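How to Make a Salt Dough Door Hanging

Issued by the Dolerville Craft Centre, Family Programme
Revised April 7, 2025

These instructions are intended for parents, teachers and group leaders working with children aged five and over. The hanging consists of a row of salt dough shapes threaded on ribbon, and may be made for any season by changing the cutters and the colours. Small children should be supervised throughout, and an adult should carry out all work at the oven.

Materials

Plain flour, two cups
Fine table salt, one cup
Lukewarm water, up to one cup
Biscuit cutters in simple shapes
A drinking straw
Acrylic or poster paint
Clear craft varnish
Narrow ribbon, 2 metres
A removable adhesive hook

Preparing the dough

Mix the flour and salt in a large bowl. Add the water a little at a time, stirring with a spoon until the mixture comes together. Turn it out on to a floured surface and knead for ten minutes. The dough should be smooth and should not stick to the hands. If it crumbles, wet the fingertips and continue kneading.

Salt dough must not be eaten. It is also harmful to dogs and cats, and scraps should be put straight into a lidded bin.

Cutting and baking

Roll the dough to the thickness of a pencil. Cut out 16 shapes and place them on a tray lined with baking paper. Using the straw, make one hole near the top of each shape, well away from the edge. Holes made too close to the edge tend to break when the hanging is lifted.

Bake at the lowest oven setting for three hours, turning the shapes once. Thick shapes may need longer. Leave them on a rack overnight before painting.

Painting

Apply a base coat to the front and sides and allow it to dry. Add details with a fine brush, or with a cotton bud for younger children. Two contrasting colours generally give a better result than a large number. When the paint has dried, an adult should apply one coat of varnish to each side in a well-ventilated room. 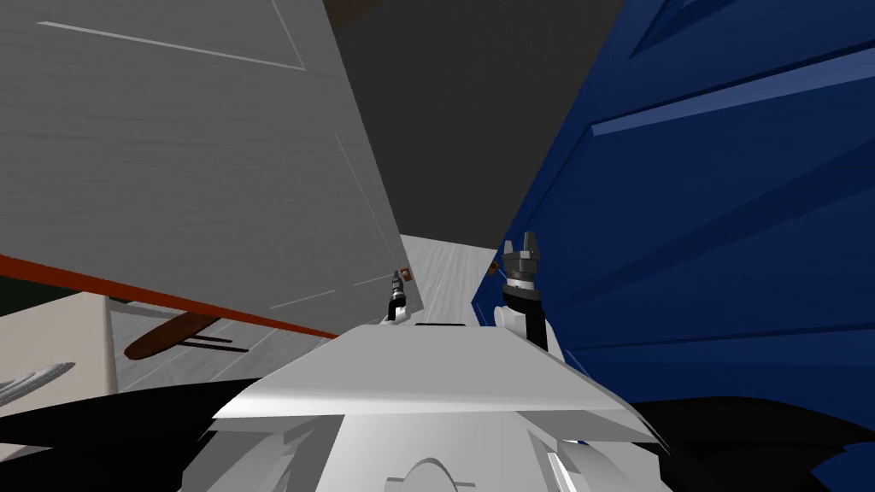
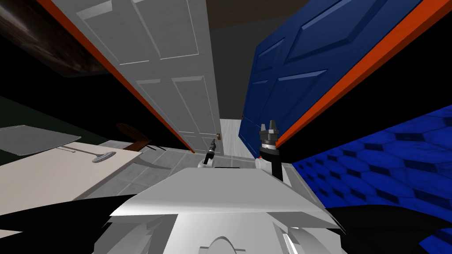 White and dark blue panelled doors, seen in both views.

Threading and hanging

Cut the ribbon into four equal lengths. Thread four shapes on to each length, tying a single knot beneath every hole so that the shapes do not slide together. Gather the four ends at the top, tie them firmly and form a loop.

Wipe the door with a damp cloth, dry it, and press the hook in place for the period stated on its packet. The hanging should be kept clear of the handle and of any edge that closes against the frame. It should not be used on an outside door, as damp air will soften the dough.

Storage

Wrap the hanging in tissue paper and keep it in a rigid box in a dry cupboard. Shapes that have become soft may be returned to a rack in a warm room for several days. Any shape showing mould should be thrown away.

Groups wishing to use these instructions at the June open day should speak to Hsiu-ying Pan in the Family Programme office. Printed copies are held at the front desk under sheet number 37.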